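Gasidetti Handheld Gripper, two-finger
Home > Demonstration tools > Handheld > Two-finger

Model: Divivby 52
Availability: in stock, ships from Cheetham
Sold with: gripper, spare finger pads, hex key, printed practice guide

The Divivby 52 is a two-finger gripper worked by hand, used for recording household handling tasks that will later be taught to a robot arm. It is supplied with our practice guide, and we ask that every operator read it before a first session. Buyers who run sessions in other people's homes should also have their own consent form and site checklist.

Before a session
Check that both fingers close evenly and that the pads are seated. Tighten any joint bolt that moves under finger pressure. Wipe the pads with a damp cloth and let them dry. Do not use solvent.
Walk through the room with the resident. Agree on which rooms and surfaces may be recorded. Put away letters, medicine labels, family photos and anything with a name or address on it.

During a session
One operator per gripper. Keep your free hand clear of the fingers and out of the task.
Work for no more than 14 minutes, then rest for 5. Wrist strain is the most common complaint we hear from new operators.
If someone who has not signed a form comes into the room, stop recording and mark the take for deletion.
Do not tidy the work area to make the task easier. Ordinary bedding, patterned covers and uneven daylight are all acceptable.

Handling clothing
Grip knitwear by a fold, not by a single thread or loop. Close the fingers slowly and lift before you pull. 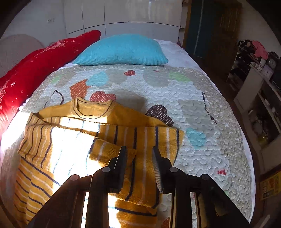 Buttons, zips and beading should be kept away from the pads, which mark easily. If a garment catches, open the fingers fully and free it by hand. A take with a snag in it is still worth keeping, as long as it is labelled as one.

After a session
Log the operator, room, task and any faults. Store the gripper with its fingers open. Replace the pads when the ribs have worn flat. Replacement pads are listed under part number 13 in the Drevach spares catalogue.

Not suitable for
Hot cookware, blades, live electrical work, animals, or use by children.

Guide written by Hubert Danzer. Revised in October by Reece Mapplebeck, who added the rest periods and the section on visitors.

Warranty and returns | Spare parts | Download the practice guide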